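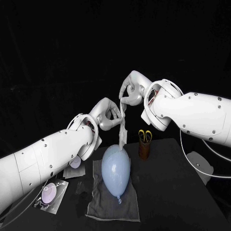
Can Plostent tell me whether a petition signature is valid?
It can tell you whether a name and address match the electoral register you loaded. Whether that person signed the sheet is still for a human being to judge.

6. Checking the petition sheets

The supplier's leaflet promises a "verified petition in one click". We have used the program on two ward petitions and would not repeat that claim to a returning officer. Follow the steps below and keep the paper.

Before you start, you need the current register for Batorum ward, the original sheets, and the login held by Anoma Patwary.

1. Open Plostent and choose New petition. Type the wording exactly as it is printed on the sheets, mistakes included.
2. Load the register. The total on screen should read 1581 electors. If it doesn't, stop and ask for a fresh copy.
3. Set the threshold to 300. The program fills in its own figure here and does not say where it got it.
4. Enter the sheets one at a time, in page order. Write your initials in the top corner of each sheet when it is done.

Note: The green tick means "match found". It is also given to two people with the same surname at one address, so a tick for A. Jayawardena could be Anjana or Iresha. Look at the first name yourself.
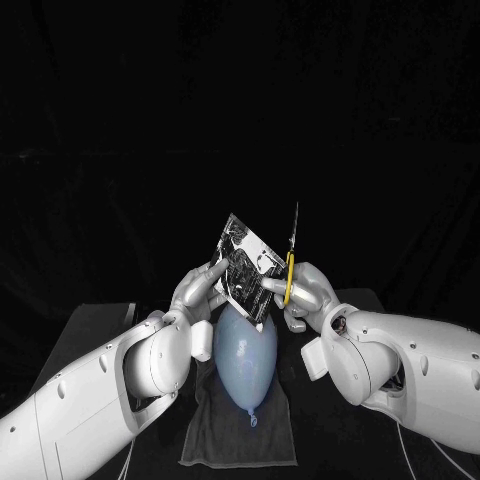
Fig. 6: Photograph and scissors held over a balloon.

5. Run Find duplicates. Treat the result as a list of suspects. On the Morris Road petition it flagged 121 lines, most of them neighbours with similar flat numbers, and missed a man who had signed in both blue and black ink.
6. For each flagged line, go back to the sheet. Mark it Keep or Strike and type a reason. "Looks odd" is not a reason.

Caution: Strike cannot be undone after you close the petition. The help page says it can. Tobias Pruitt tried it and had to enter the lot again.
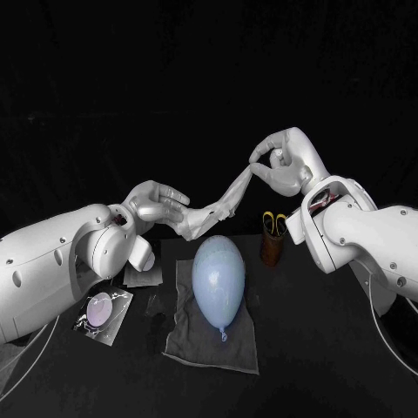 Reading time for the rest of this section: 2 minutes

7. Print the summary and compare it with the initialled sheets. A second person should do this, preferably one who doesn't care whether the petition succeeds.
8. Ignore the Confidence score. We asked Fasutska, who sell the program, how it is worked out and were sent a brochure.
9. Hand the sheets and the summary to Dalia Badawi before noon and get a signed receipt.

Note: Do not give out a running total while checking is under way. In September an early figure reached the ward newsletter as a result, and the later correction was printed under the bin collection dates.

If the final figure is close to the threshold, check every struck line again from the paper. See section 7 for late sheets.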